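Teaching chopsticks to go in a pot

Wed 21 April

I have been recording demonstrations with a hand-held gripper, and this week's job is chopsticks into a pencil cup. 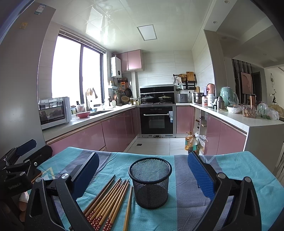 Fingers open at the mesh cup, chopsticks on the striped cloth to the left.

I said in my last post that I would write up how the recording goes, as a few people asked. The idea is simple enough. I hold the gripper, I do the job with it, and the camera on the tool sees what the fingers see. Later the recordings are used to train an arm to do the same job. The arm never has to be in the kitchen with me, which is good because it weighs far more than I can carry up the stairs.

The project is called Nusstead and the target for this task is 500 recordings. I have 196 that I am happy with. I do them in sets of 20 and then stop, as my wrist gets sore and I start to rush. Rushing shows. When I watch the recordings back at the end of a set I can pick out the tired ones without looking at the order.

The task itself has 2 parts. First the cup is moved to a new spot on the table and stood upright. Then the chopsticks go in, one at a time. I had thought the second part would be the hard one, and it is, but the first took more working out than I expected. A wire-mesh cup is light. If one finger touches before the other, the cup slides or tips, so I open the fingers wide, bring them down on both sides and close slowly. I had to learn to do that slowly every time, even when I could get away with doing it fast. The arm will copy whatever I do, bad habits included.

Chopsticks are awkward because they roll, and because they lie close together. When they are in a bundle I go for the one on the outside and pull it away from the others before I lift. Some days I leave one lying apart from the rest so that there are easy starts in the set as well as hard ones. Lowther, the task before this one, had only hard starts, and the arm did badly on the easy ones when we tried it in July. It kept making the little sideways pull when there was nothing to pull away from.

Things I have changed since the first week:

I use a striped cloth now. On the bare table the chopsticks skidded about when a finger nudged them.

I mix the chopsticks. Most have dark red tips with little white flowers, and I put a plain wooden one in with them. I don't want it to learn that only red tips count.

I no longer tidy the kitchen before I start. I used to clear the worktops, and then a day's recordings all had the same clean background. Now the shopping stays where it is and the greens are still in their bag.

I count a recording as bad if I drop a chopstick and pick it up off the floor by hand. If I drop it on the cloth and pick it up with the gripper, that one stays in. I went back and forth on this. The people at Rondby, who do the training, would like more of those, not fewer, so that the arm has seen what to do after a slip.

Light is still a problem. The window is large and the daylight changes a lot over an afternoon. I did try a set with the blind down and the ceiling light on, and it looked fine to me, but I have not had any word back on whether it helped.

Next on the list is the same task with a heavier cup, and after that one called Zodar, with spoons. I have not looked at the notes for Zodar yet. If you do this sort of recording yourself and have a good way of picking up one chopstick that is lying right against another, leave a comment, as my way works but it is slow.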